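Geddale Share House: where we're up to, 22nd December

Hi Soo-ah,

Quick catch-up on the kitchenware sort at Geddale before everyone clears off for the break. We've spent $1,646 of the Maltbridge money so far, mostly on shelving and the new sink tap, and Dae-han still owes me a receipt for the paint. The cups and bottles were my favourite bit! I threw the orange-print cloth over the round table and we went through the drinkware there. 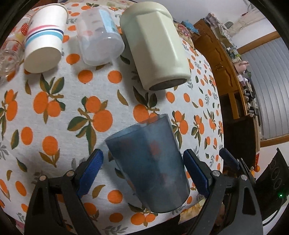
Cups and containers on the round table, the dark blue one up front.

Yoon-hee wants the paper cups kept for visitors (fine by me), and anything with a measuring scale goes to the baking shelf. The top of the cabinet is still a jumble and I've put it down for January.
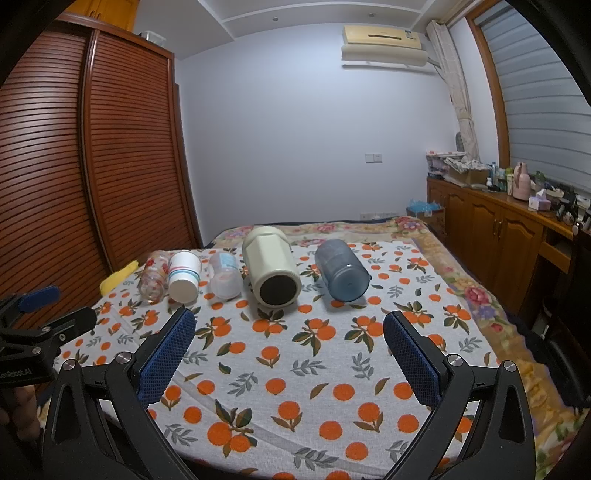 Storage is the next thing, and I'd love your thoughts. Man-sik has priced a wall rack at $300, which I reckon is a bit steep, but he's keen. Whatever we buy needs to be deep enough for the big cream container, easily the bulkiest of the lot when they're all laid out on the bed like that, and the stacked paper cups will want a spot of their own. I've got $108 left in the kitchen line, so we'd have to shift some over from linen. Would you be okay with that?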